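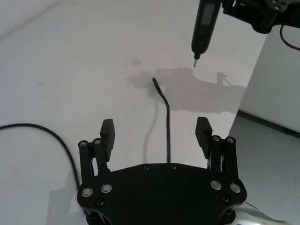 12 May 2023
Two-arm cell, house rules, second pass

Pratthorpe want our written rules before they'll sign off on arms sharing one table. Had most of it on sticky notes and in people's heads. Going through it at the bench with both arms up, writing as I go. Will clean up later (or not).

Starting point is the Hurkbridge sheet. Good for one arm behind a fence, thin on anything with two. Says "maintain clearance" four times and never gives a number. We need numbers.

Clearance
- Pen tool tip to anything held in the other gripper: 76 mm minimum at the hold pose. Below that only in the slow approach, one arm moving, other one parked.
- Never both arms moving inside the shared zone. Software lets you. Don't.
- Tip to table: 10 mm at the lowest taught point. Measure it with the block. Last month somebody eyeballed it in teach mode and we lost a tip.
- Re-check both after any tool change, even "same" tool back in the same bracket. It never goes back the same.

Cables
Longest section and the one Hurkbridge skips completely. Most of our stops are cables. Went through the log from September on: 2,174 cycles, 167 protective stops, and the biggest pile by far is tagged cable or connector. Could be worse than that, the "other" tag was used very freely in the fall.

Rules so far:
- Leave slack for the full wrist turn, tie down the rest. Jog the wrist to both ends by hand before auto.
- No loose loop on the side facing the other arm. If it has to be there, it goes in the keep-out model as a box, not as a line.
- A loose plug end counts as part of the gripper. Its reach is the cable pulled straight, any direction. This is the one people argue with. Leaving it in.
- Workpiece cables and robot cables look alike from two feet away. Colored tape on the robot's own ones, both ends.
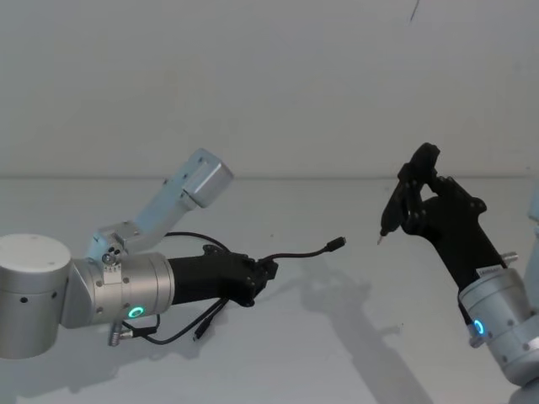 Approach angle. Tool comes in from the opposite side to the part, nose down, never straight along the line of the other wrist. If it overshoots it should go past the gripper and not into it. Tried writing this as an angle range, gave up, depends too much on how the part hangs. For now: teach the overshoot point too, run to it once at 5 percent speed, look at where you end up.

Lights
Ring color tells you what that arm's controller thinks. It does not tell you it's safe to reach in. Had a visitor from Brostska last week go by the color alone, hand in, other arm still live. Nothing happened. Rule: hands in only with BOTH pendants in hold and one person holding both. Needs to be the first line on the laminated card, in big type.

Also need the color chart on the wall. The two arms don't have to show the same color and people read a mismatch as a fault and start pressing things.

Table
Bare surface. No tools, no cups, no spare plugs. Wipe it before teaching, the vision setup trips over marks. Check shadows too, with the arms where they will be during the run. We tuned lighting with both arms folded back and then wondered why detection dropped off at the hold pose. An hour gone on that.

Records
Every changed waypoint gets initials and a reason in the binder. "Tweaked" is not a reason. Pad wear on the parallel gripper gets looked at every start of shift, McPhee gauge is in the top drawer, please put it BACK in the top drawer.

Open
- Who clears a stop when one arm is holding a part? Right now whoever's nearest. Bad.
- Is the finger grip on the pen tool ok for long runs or bracket only? I'd say bracket for anything unattended, fingers only with somebody standing there. Need a proper slip test before it goes in the rules.
- Hold force limit for small plugs, have a number, don't trust it
- Pratthorpe form asks for a "risk score" per task. Which scale?? Ask.

Draft goes on the shared drive tonigt, mark it up in red, not in the margins of the old one.

Print this entry | E-mail this entry

Recent entries
Gripper pads, wear check and swap
Hurkbridge sheet: what we kept
Keep-out zones, first try
Brostska visit, to do list
Tool bracket re-shim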